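What I Learned From a Month of Cooking for One

My old roommate moved to Trornness at the end of February, and for the first time in eight years I had a kitchen to myself. I had always cooked for at least two people. When I cooked for one in March, I kept making too much rice, too much soup, and one lasagna that lasted until I couldn't look at it anymore.

So I decided to keep track. I wrote down what I bought, what I ate and what I threw out. I used a plain notebook because I had tried an app called Praltero before and gave up on it after a few days. You had to scan everything and it didn't know what a leek was.

The total for the month came to $163 in groceries. I thought that was decent until I added up the waste, which was $23. Most of it was greens. I buy a big bag of spinach, use two handfuls, and find the rest at the back of the drawer.

The second most wasted thing was bread. I now slice the loaf the day I get it and freeze most of it. Frozen slices go straight in the toaster. Cooked rice freezes well too, in flat portions, and a portion reheats in the microwave with a spoonful of water on top. 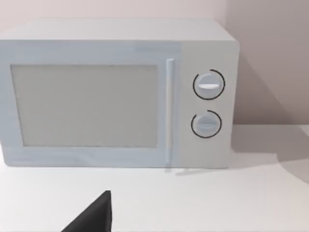
Dalia Stankevičius wrote to me after my last post that freezing rice is fine but I should be freezing beans first, because a can is always too much for one person and dried beans take the same time whether you cook one cup or four. She does a pound at a time and freezes them in their cooking liquid. I tried it last weekend with black beans and it worked. They hold together better than canned, and I used them in three different meals without getting tired of them.

The thing I had to get over was the idea that dinner needs several parts. When there were two of us we did a main, a vegetable and something starchy. Now I make one thing with everything in it. Beans and rice with a fried egg. Noodles with cabbage. A big salad if I have bought the greens that day. Cabbage has replaced spinach in my house almost completely. Half a head keeps for a couple of weeks and you can just cut off what you need.
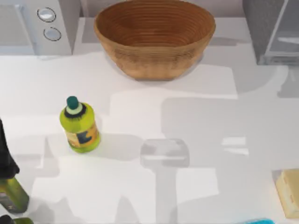

Recipes are still a problem. Nearly all of them serve four or six. Dividing by four is easy until you get to the egg. For baking I mostly stopped trying to divide and now I make the full amount of dough and freeze it in balls. I have 10 balls of oatmeal cookie dough in there right now and I bake two when I want two.

For stews I make the whole recipe, eat it twice, and freeze the rest the same night. If I wait until I'm sick of it, I never want to see it again, frozen or otherwise. I also write the name on the lid. I skipped this in the first week and thawed what I believed was chili. It was plum sauce.
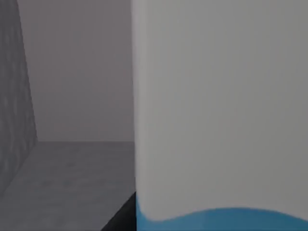
Shopping changed too. I used to do one large trip on the weekend to Semaan, which is cheap but sells everything in family packs. Now I go there once a month for rice, oil, oats and dried beans, and get the fresh things at the small place near my bus stop. They let you buy two carrots. It costs more per pound, but I don't throw carrots away anymore.

I'll keep the notebook going through the summer. Next I want to figure out what to do with celery.

Comments

Ruthie: Celery freezes fine if it's going in soup. Chop it first.

mp_kitchen: Wrap it in foil, it stays crisp much longer than in the plastic bag.

Owen: Same problem with the egg. I beat it, use half, and put the other half in fried rice the next day.

Contact | © 2025 | Back to top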